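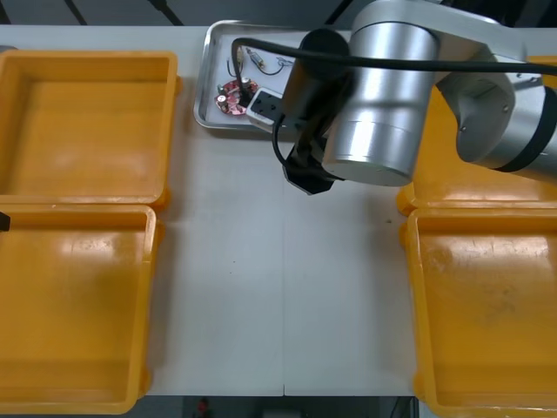 Kastero Sort: Parts Sorting Set

README for the Kellerville student robotics club

Kastero is our club's sorting project, and this is the first data set we feel good about sharing! It holds 227 recorded runs of a robot arm picking small electronic parts out of a steel tray and placing them in yellow bins. Everything was driven by club members, most of whom had never touched an arm before June.

What's in the download

runs/ has one folder per run, with video and joint positions
labels/ has the part type, the target bin and the result for each run
splits/ has the lists we used for training and testing
notes.txt is our shop notebook, typed up (messy, but worth a read)

Of the 227 runs, 38 are held out for testing. Please leave them out of training if you want to compare with our numbers.

Table setup

Four open bins, two on each side of a white table, with the tray between them near the far edge. Bins are numbered 1 to 4, starting at the upper left and going down, then upper right and down. The tray holds a mix of parts: circuit boards, small things with wire leads, loops of wire, power strips. We love the mix, because a grip that works great on a chunky power strip can be hopeless on a thin wire.

Labels

"placed" means the part ended up in the target bin
"missed" means it landed anywhere else
"stopped" means the driver ended the run early

114 runs are marked "placed". We kept the others in on purpose, and they're some of the most fun to watch.

Known problems

The arm often blocks the view of bin 3.
Glare on the bin floors changes with the overhead lights.
Early runs use the label "board" for every circuit board, round or not.

Using it

Free for classes, clubs and home projects. If you train something with it, tell us how it went! We're bringing our own sorter to the Wundholm student meet and would love to see another team's there too.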